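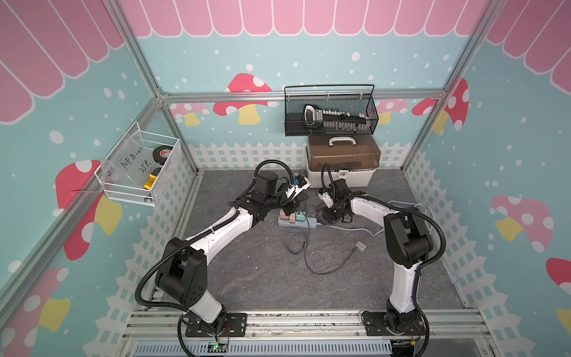 On 29 May 2021, a list member wrote:

> We are moving the Drirkdale talking newspaper off CD in September and I
> have been asked to sort out the audio side. Each issue is 13 tracks. On
> my computer they play in the right order. On the players we tried, the
> football came first, then half of the council news, then the welcome.
> One listener got the obituaries twice. The files are named Welcome,
> Council 1, Council 2, Letters and so on. Do I need different software,
> or different players? Also, what bit rate do people use for speech? The
> back issues come to 722 files and I would like to convert them only once.

You don't need new software or new players yet. Try the following first. We had the same trouble at Inus when we gave up CDs, and most of it was down to file names and the way we copied.

File names

Put a number at the front of every name, with a leading zero: 01 Welcome, 02 Council 1, and so on up to 13. Without the zero, some players put 10 straight after 1. Keep the names short and leave out apostrophes, ampersands and accents. We also put the issue number in front, so our current welcome is 1337-01 Welcome. That way a stray file can be traced to its issue.

Tags

Some players ignore the file name and go by the track number stored inside the file. Your editor may be filling that in with nothing, or with the same number every time. Set the track number to match the number in the file name, and put the issue number in the album field. The free tag editors will do a whole folder in one go.

Order of copying

Some of the cheaper players ignore both the name and the tag. They play files in the order in which they were written to the memory. If you select all thirteen and drag them across, the computer doesn't always copy them from the top. Either copy them one at a time or use a small sorting program afterwards. Empty the player before you start, and eject it properly when you finish.

We use Arkano for copying. It has a box marked "write in name order", on the second settings page, and it is off when you install it. Ours went back to off after an update, so have a look now and then.

Bit rate

For one voice, 64 kbps mono is plenty. We went down to 48 for a while and two listeners said the readers sounded as if they had colds. Check that you are really saving as mono. A stereo file at the same setting sounds worse and you gain nothing by it. Keep the sample rate at 44.1 kHz, as a few older players run slow or fast on anything else.

For the back issues, convert from the original WAV files if you have them. If you only have MP3s, leave them at whatever rate they are and just fix the names and tags. Converting an MP3 to another MP3 loses quality each time. Do one year first and listen to some of it on a player before you start on the rest of your 722.

Loudness

Set all the tracks to the same level before saving. Listeners using a player with small buttons find it a nuisance to keep changing the volume between readers. We aim for -19 LUFS in mono, which has suited our readers. Leave one second of silence at the start of each track and two at the end.

Which players

I wouldn't buy any until the files are right, or you will blame the wrong thing. Some of our listeners have a proper speech player with large keys. Others prefer a clip-style one with a play/pause button in the middle of a control ring. Before settling on a model, check whether it has a shuffle setting and how easily it gets switched on by accident. If your listeners describe items coming in a different order each time, suspect that first.

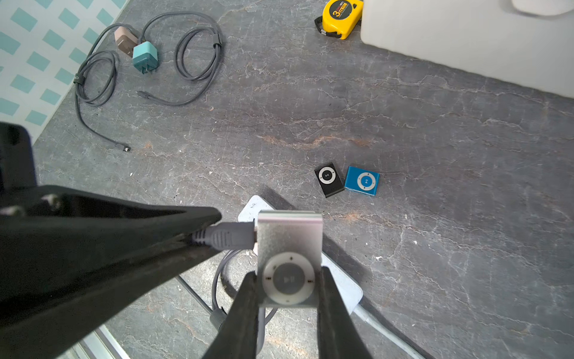
Posting and returns

If you are going to send memory sticks or players out, weigh one in its wallet with the address card in before you order wallets. We bought ours from Pacheco in the size that fitted the stick, and then the address card wouldn't go in. They changed them but we paid the carriage.

Wipe everything that comes back, even if you think it hasn't been opened. The obituaries you mention hearing twice sound to me like last issue's file left on the stick.

I can send our naming sheet off-list if it would help. It is one side of A4.

Inus Talking News, audio desk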